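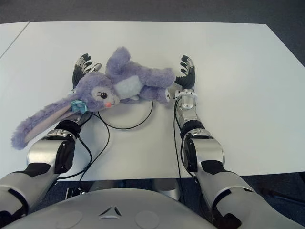
2 min read - 12 replies

Washing old soft toys - machine or hand?

clinbridge_mum
Right, settle this please. Daughter's had her purple bunny since she was tiny, goes everywhere, smells like a bus seat. Label fell off years ago. Mum says bung it in the machine, my sister says I'll ruin it. Fluffy fur, floppy ears with the pink lining, little blue bow thing by one ear. Need it back by bedtime or there'll be war.

Rizwan Dhanial
Machine, 30, inside a pillowcase, knot the end. Done ours loads of times. Slow spin. No softener, makes the fur go clumpy.

tapwater84
Disagree. Fluffy ones never come out the same. Hand wash in the sink, bit of baby shampoo, squeeze dont wring. Roll it in a towel after.

Rizwan Dhanial
Never the same how? Ours are fine

tapwater84
Matted. Had a lamb go in lovely and come out like a bath mat. 30 as well, before you ask.

Ettore De Luca
Did you brush it while it was damp? Most people skip that bit. Pet brush, the soft kind, go over it once when it's damp and again when dry. I mend toys on the side and most of the "ruined" ones I get sent just want a brush.

tapwater84
No I didnt brush it. Didn't know you brushed a lamb

morelli_j
Whatever you do, check the eyes and that bow first. If the bow's glued, warm water might loosen it. Couple of stitches before it goes in. And look along the seams, any stuffing poking out and you'll be picking it out of the drum til March.

clinbridge_mum
Bow is sewn, just checked. Eyes feel solid. There's a thin bit under one arm though, can nearly see through it

Ettore De Luca
Then hand wash, sorry Rizwan. Thin fabric won't like the drum. Patch the inside once it's dry if you can get at it.

Rizwan Dhanial
Fair enough, thin bit changes it. Still say the pillowcase is fine for a sound one

ila_b
Bedtime is optimistic if you're hand washing. Our bear took two days in the airing cupboard and the middle was STILL cold. Don't go near it with a hot dryer either, I melted the tips on a cat's fur. Goes crispy. Doesn't come back.

wonomau
Or don't wash it at all tonight. Bicarb in a bag, shake, leave it 8 hours, hoover off with a sock over the nozzle. Gets most of the smell.

tapwater84
Bicarb does nothing for actual dirt

wonomau
She said smell

clinbridge_mum
Going with bicarb while she's at school tomorrow, then proper hand wash when she's at her nan's for the weekend. Sister is being unbearable about it. Where do you get the soft brush, pet shop?

Ettore De Luca
Pet shop, or a baby hairbrush does the same job. Hang it in a net bag to dry, not by the ears. They stretch.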